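Still in my socks, second coffee, and I have to write this down before I lose the good mood. I went in to Skastudico for just an hour to sort out the drawers, and I stayed until it got dark. I love doing drawers! I don't know what it is. Give me a closet and I'll find an excuse, but a drawer I'll do for fun, on a weekend, with the radio on.

It started because I couldn't find the tape. I knew we had tape, Ho-yin knew we had tape, and between us we opened every single thing that opens and got toothpaste, a rolling pin, half a bag of chips with a clip on it (mine) and the instructions for a fan we gave away last July. No tape. So I said right, everything comes out and goes on the table, and it only goes back if it has a home. Ho-yin Lu, who is the most patient person I've ever shared a room with, moved her laptop and let me get on with it.

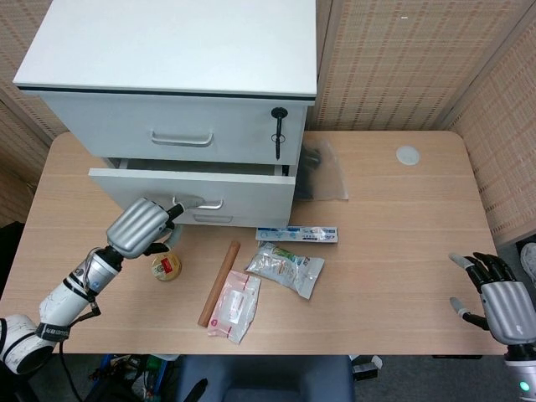

My rule for small drawers is that you put things back by when you'll want them, and I've been preaching it since the Caputo move. Daily stuff up top, now-and-then stuff underneath. The white cabinet is perfect for it because there are only the two drawers, so you can't get fancy. The top one even locks, with the little key with the black head sitting right there in it, and I'm determined that this key will still be in this lock at the end of the year. I wanted the lower drawer for kitchen odds and ends, and the rolling pin was the thing I was worried about, lying there on the table looking longer every time I glanced at it. The jar with the gold lid I wasn't worried about at all. Jars are easy. Jars go at the back.

I got out the old Drorker notebook and drew the whole plan, both drawers from above, with arrows. Ho-yin asked if the arrows were necessary. They were! I had a different color for snacks. She wanted the snacks on top where she could reach them without bending, I wanted them below where I'd forget about them, and we argued it out very happily over noodles and she won. So snacks on top, and my willpower can look after itself.

Then I made labels. I bought a pack of 200 last year for 10 dollars and I've used maybe a page of them, so I went a bit wild and wrote them all in my best capitals. SNACKS came out crooked and I did it again. ODDS AND ENDS was too long for one label so now it just says ODDS, and I like it better.
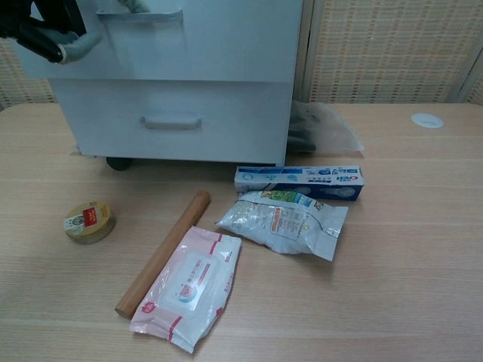 Skastudico, 10 February 2018

Forgot to put the date on yesterday's pages so they'll have to live without one. Back in this morning and straight to the cabinet, before I'd taken my coat off. I'm so fond of it. It's on casters, so in theory it could roll off anywhere it liked, but up on the table it's at exactly the right height and I don't have to kneel, and my knees are grateful. Both drawers have those handles you can hook with a finger or two.

Toothpaste was today's big question. It's in its box, it's nobody's breakfast, and it doesn't belong with chips. Ho-yin says it should go to the bathroom shelf like toothpaste everywhere else in the world, and I say the bathroom shelf is where things go to fall in the sink. For now it's going in the top drawer, left side, standing guard over the snacks.

Still to do: line the lower drawer (there's that nice paper from Cindico, the 80 cent sheets), find a tin for the rubber bands, write a proper label for the toothpaste if it's staying. And buy tape.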